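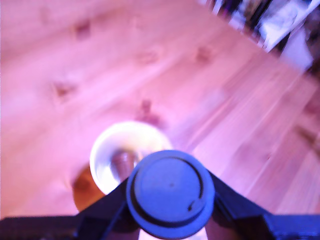

In October I moved from a flat near the station in Hulel to the village of Drernen, and since then I pay for heating with my own hands. The house has one stove and no gas. I had never bought firewood in my life, so I asked for prices at two places and understood very little of the answers.

Fourie, the bigger seller, wanted 344 for a load of mixed wood, delivered and tipped in front of the gate. Triturwood was dearer, 598, but their wood was beech and had been under a roof for two summers. I chose the cheap one. It was a mistake, and I paid for it until February.

The mixed wood was too fresh. It hissed, the glass of the stove became black every evening, and I had to open the window in the cold because of the smoke.

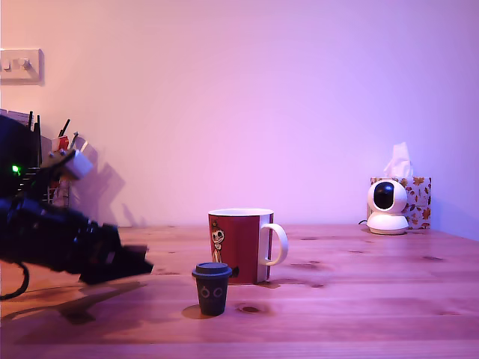
A neighbour finally lent me a small moisture meter. You split a log, press the two pins into the fresh side and read the number. Mine were far above what the stove maker allows. I stacked everything again behind the shed, with the bark up and a hand of space to the wall, and I ordered half a load from Triturwood to survive the rest of the winter.

I also learned to light the fire from the top. The thick logs go at the bottom, then thinner ones, and the kindling on the very top. It looks wrong – my grandmother would have taken the matches away from me – but it makes much less smoke, and I can sit down after five minutes.
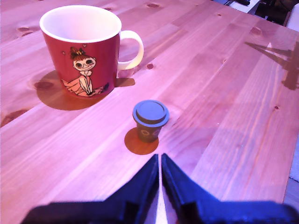
Little My on the red mug.

This year I will order in April, when the prices are lower and the seller has time to answer the telephone. The old wood from Fourie should be good by then, or by the next autumn at the latest. I still have to decide about the chimney, which makes a noise in the west wind that I don't like.

Contact | © All texts by the author of this blog | Back to top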